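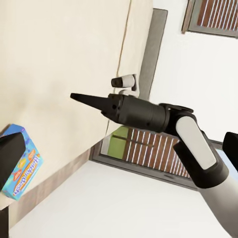

Janvier, tard, presque minuit.

Repris le régime sans sucre ce matin, enfin, « régime », le mot déplaît à Vasanthi, qui préfère parler de rééquilibrage. Elle m'a prêté le livre. 328 pages pour apprendre qu'il vaut mieux manger des lentilles que des madeleines. J'en ai lu la moitié dans le train et je note ici ce que j'en pense avant d'oublier, parce que demain je dirai sans doute autre chose si elle me regarde avec ses grands yeux.

D'abord, le ton. L'auteur a « tout essayé », il était « au fond du trou », et puis un matin il a supprimé le sucre et il a revu les couleurs. Je veux bien. Moi aussi j'ai revu les couleurs, un matin de mai, et je n'avais rien supprimé du tout, j'avais seulement dormi. Il n'y a pas une page où il se demande s'il n'aurait pas guéri tout seul. Il cite des études, toujours au pluriel, jamais avec un titre. J'ai cherché la bibliographie à la fin du volume et j'y ai trouvé une publicité pour son stage à Cesia, cinq jours, repas compris (heureusement, vu ce qu'on doit y manger).

Ensuite, les chiffres. Au chapitre quatre il faut 200 grammes de légumes verts par repas, au chapitre sept il en faut bien plus, et personne chez l'éditeur n'a l'air de s'en être aperçu. J'ai pesé mes haricots ce soir, pour voir. C'est beaucoup, et c'est surtout très long à mâcher. Demetrius est entré dans la cuisine pendant l'opération, il a regardé la balance, il a regardé l'assiette, et il est reparti se faire une tartine de confiture. Abricot. L'odeur est restée.

Je devrais dire où j'en suis. Premier jour : mal de tête à partir de onze heures, ce que le livre annonce comme une « bonne nouvelle », signe que le corps « se libère ». C'est très commode, un système où la migraine prouve que ça marche et où l'absence de migraine le prouve aussi (page suivante : « certains ne sentiront rien, leur corps était prêt »). J'ai pris un comprimé à midi et je suis retourné travailler. Mon corps s'est libéré en une demi-heure.

Au déjeuner, Kam-wah m'a raconté qu'il avait tenu 12 semaines l'an dernier. Je lui ai demandé ce que ça lui avait fait. Il a réfléchi longtemps, la fourchette en l'air, et il a dit : « Je pensais beaucoup au sucre. » Puis il a fini sa crème caramel et une partie de la mienne, que j'avais prise par distraction, je le jure, et que je n'ai pas touchée. Enfin, le caramel au fond, un peu.

Passé au magasin Pliston en rentrant. J'ai lu des étiquettes pendant un temps déraisonnable, debout entre les conserves et les biscottes, en gênant tout le monde. Il y a du sucre dans le jambon. Je le savais vaguement, comme on sait que la Terre tourne, mais le voir écrit m'a quand même vexé. Il y en a dans la moutarde que j'achète depuis toujours, dans la soupe, dans les cornichons. Sur ce point le livre a raison et ça m'agace de l'écrire. À côté de ça, le rayon diététique vend des barres « sans sucres ajoutés » à base de dattes, plus chères que du fromage correct, et au goût de carton mouillé dans du miel. J'en ai pris une. Je l'ai mangée sur le parking. Je ne suis pas sûr que les dattes comptent, il faudra que je regarde dans l'index, s'il y en a un.

Appelé Tươi après dîner. Elle a travaillé assez longtemps à l'hôpital pour avoir un avis qui vaille plus que le mien. Elle m'a demandé combien de sucres je mettais dans mon café, j'ai dit deux, elle m'a demandé combien de cafés, j'ai dit cinq, peut-être six, et il y a eu un silence. « Commence par le café », elle a dit. Pas de stage, pas de balance, pas de libération du corps. Je lui ai fait remarquer que ça ne remplirait pas un livre. Elle m'a répondu que sa soupe était sur le feu et elle a raccroché.

Ce qui me gêne au fond, c'est la promesse. Moins de sucre, très bien, je n'ai rien contre, mon pantalon gris non plus. Mais au chapitre neuf on dort mieux, au chapitre dix on se concentre, au onze on se réconcilie avec sa mère. Ma mère mettait trois sucres dans son thé et nous nous entendions parfaitement. J'ai connu la même chose avec le magnésium, puis avec le vinaigre de cidre, puis avec la marche pieds nus que Ga-eun avait voulu nous faire faire dans le jardin, en novembre – j'ai encore les chaussettes tachées. Chaque fois une amie convaincue, un livre prêté, deux semaines d'efforts, et le livre qui reste chez moi parce que je n'ose pas le rendre avec le marque-page au milieu.

Je continue quand même. Par curiosité, et un peu parce que j'ai dit à Demetrius que je tiendrais jusqu'à la fin du mois et qu'il a haussé les épaules d'une façon que je n'ai pas aimée. Règles pour demain, les miennes : café avec un seul sucre, pas de biscuits au bureau, les haricots sans les peser. La moutarde, je la garde. Le pot est entamé.

Bu une verveine sans rien dedans. C'est de l'eau chaude qui a des regrets. Il reste de la tarte de Vasanthi dans le frigo – c'est bien elle qui l'a apportée, avec le livre, dans le même sac – et je monte me coucher avant d'y réfléchir davantage. Penser à racheter des piles pour la balance.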